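Clillden Playroom
Floor and toy check, September, with comments

Checked by: Fabrice Maillard
Time started: 8.20 am
Area: ground floor room, concrete floor, no matting laid

1. Entrance and door
Door closes fully: Yes
Finger guard fitted on hinge side: Yes
Comment: Lower screw on the guard has been replaced with a longer one. Check again next month.

2. Floor surface
Free of cracks and raised edges: Yes
Clean: Partly
Comment: Patches and scuffs are still in the concrete after two washes with the Tosberg cleaner. They are stains and can't be felt under the hand. I would not scrub any harder. Small bits of debris need sweeping up before the under-threes come in.

3. Slip risk
Non-slip mat at the sink: Yes
Spills kit stocked: No
Comment: Paper towels down to one roll. On the order with Collet.

4. Heating and sockets
Radiator cover fixed to wall: Yes
Socket by the window: Out of use, taped over
Comment: Electrician has been told. Leave the tape on.

5. Shelving
Shelves fixed to wall: Yes
Heavy items on bottom shelf: No
Comment: The Gokton storage box was on the second shelf again. It holds up to 20 kg and must stay at floor level. Moved it myself. The top shelf is 60 cm from the window sill and children can reach across, so nothing breakable up there please.

6. Building blocks
Plain and printed wooden blocks: Pass, see comment
Coloured blocks: Pass
Comment: Run a thumb along every edge and look at the end grain, where splinters start. The long flat pieces get stepped on more than the rest and are hard to spot against a grey floor.
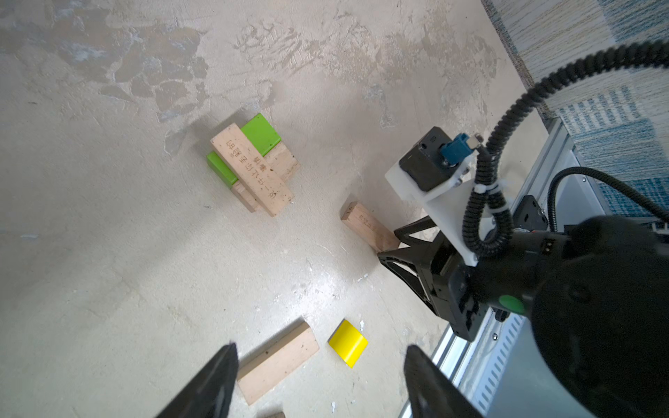 Any block with a split goes in the repair tub, never back in the set. Light sanding along the grain is fine for a rough end, but keep away from the Chinese characters on the printed ones. Green and yellow pieces: wipe with a damp cloth and look at the corners for chips. Stacks left standing at the end of a session should be taken down before sweeping.

7. Soft toys and books
Seams sound: Yes
Loose pages removed: Yes
Comment: Wash labels missing on two cushions. Cold wash only.

8. First aid box
In date: Yes
Plasters: Low
Comment: Box last sealed under tag 33. New tag needed once the plasters are in.

Actions
Sweep floor before opening. Fabrice.
Paper towels and plasters. Add to Collet order.
Label the bottom shelf for the Gokton box.
Socket by window, chase electrician.

Room may be used once the floor has been swept. Next check due in October, same form.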